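Keeping Table Coverings and Drawer Liners Flat, Clean and in One Piece

Printed table sheets, shelf liner and oilcloth are cheap, and most people treat them that way. With a little care they last for years. I have one kitchen cover that has been in steady use for 7 years and it still wipes clean. These are the habits that work at my house and in the workshop.

Getting the folds out

A new cover comes out of the package with hard creases. Don't iron it. Even a low setting can leave a dull patch on a coated sheet, and on thin plastic it will melt a hole before you notice. Lay the sheet over a clean table, printed side up, and leave it overnight in a warm room. Most of the creases will drop out by morning. For the stubborn ones, use a hair dryer on low, held a foot away and kept moving, and smooth the crease with a folded dish towel while the material is still warm.

If you bought the sheet in August and it sat in a hot car, unroll it right away. Coated sheets can stick to themselves.

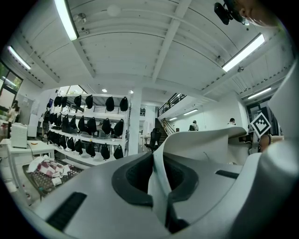
Measuring is where most of the waste happens. Measure the table top, then add the drop twice, once for each side. Eight inches of drop is plenty for a kitchen table. A longer drop looks nice but gets caught on knees and chair arms. For a drawer, cut a newspaper pattern first, try it in the drawer, and trim the paper until it lies flat. Then trace it on the back of the liner with a soft pencil.

Cutting

Use long scissors and open them only once for each stretch of cutting. Small snips leave a ragged edge that will tear later. A utility knife is fine for straight lines if you have a metal ruler and an old board underneath. Change the blade before you start. A dull blade drags the sheet and pulls the line off to one side.

Roll the sheet toward you as you go, and let the weight of the roll rest on the table. If it hangs off the edge it will stretch, and the piece will come out longer on one side.

Wiping down

Warm water with a few drops of dish soap handles nearly everything. Wipe, rinse the cloth, and wipe again with plain water. Soap left behind turns sticky and picks up dust. For the common stains:

Ballpoint ink: rubbing alcohol on a cotton ball, dabbed and not rubbed. Test a corner first — it can lift the print on cheaper sheets.

Tomato sauce: baking soda and water mixed to a paste, left for 3 minutes, then wiped off.

Candle wax: an ice cube in a plastic bag to harden it, then the edge of an old plastic card.

Tape residue: a little cooking oil on a paper towel, then dish soap to take off the oil.

Skip scouring powder and the green side of the sponge. Both scratch the surface, and after that every spill leaves a mark.

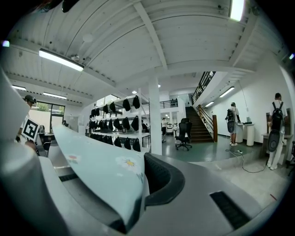

Pale blue sheet with a small flower print.

Mending a tear

Small tears can be fixed from the back with clear packing tape. Clean the area with alcohol, let it dry, push the edges together on a flat surface and press the tape down from the middle outward. Round off the corners of the tape with scissors so they don't lift. Feng-yi Au, who reads this page, wrote to say she uses a scrap of the same liner and contact cement for larger holes. I tried it on a bench cover and it has held so far. Open a window while you work with the cement.

Storing leftovers

Roll, don't fold. A wrapping paper tube is the right size for most pieces. Put the printed side out, wrap a strip of cloth around the roll and tie it. Rubber bands dry out and stick to the surface. Write the size on a bit of masking tape inside the tube, and stand the tube in a closet away from the water heater.

Pieces too small for a drawer will still go under a dish soap bottle, in the bottom of a paint tray, or beneath a flower pot. I keep a shoebox of them under the bench.

Recent tips
Sharpening Kitchen Scissors at Home
Three Ways to Quiet a Squeaky Drawer
Reader Mail: Nuwan Howlader on Cleaning Paint Brushes
Getting Candle Wax out of Cotton
What to Keep in a Kitchen Tool Drawer
Fixing a Wobbly Chair Leg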